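Fitted sheet keeps coming off one corner

Posted by Tirkau, 28 February 2026

I have a white fitted sheet that behaves on three corners and gives up on the fourth. I tuck it in, go round to the other side, and by the time I've sorted that out the first one has ridden up. I also tend to leave T-shirts on the bed while I do it, which may not help.
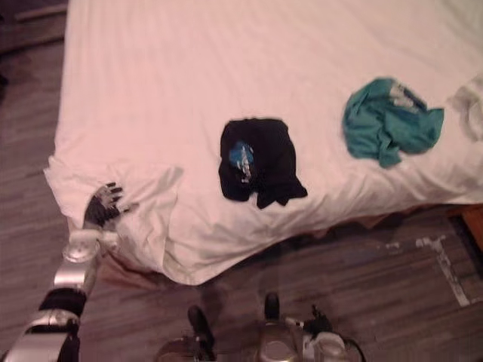

The mattress is 8 years old and the sheet came from Ditedmont in October. Do I need clips, or a new personality?

Yeo

Start with the worst corner, pull it right under the mattress, then do the one diagonally opposite. Most people work round in a circle and the last corner gets whatever is left over. Put the T-shirts somewhere else first. A drawer, say. I fold mine on the bed as well, so I'm in no position to lecture. 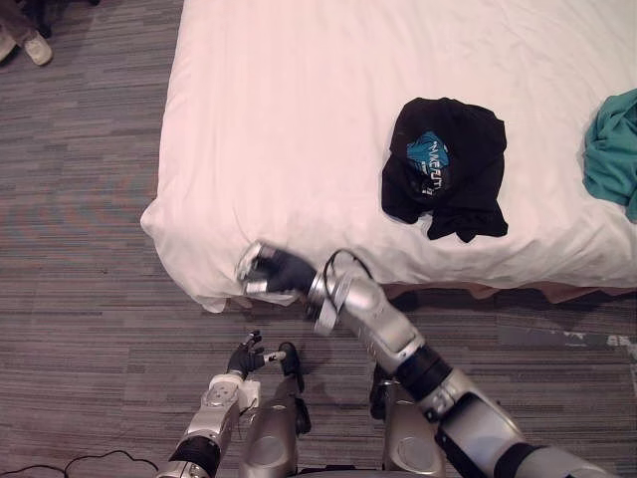 Should the seam sit on top of the corner or below it?
Run it straight down the edge of the corner, with the elastic tucked underneath. If the seam has wandered along the side, the sheet is on skew and will creep back.

Trorkholm

Buy a deeper sheet. Mine cost around 51 quid and hasn't moved.

Yeo

For 51 quid I'd expect it to make the bed. Measure the mattress first, topper included, and check the depth on the packet. If it's within 2 cm, try the diagonal thing before spending anything.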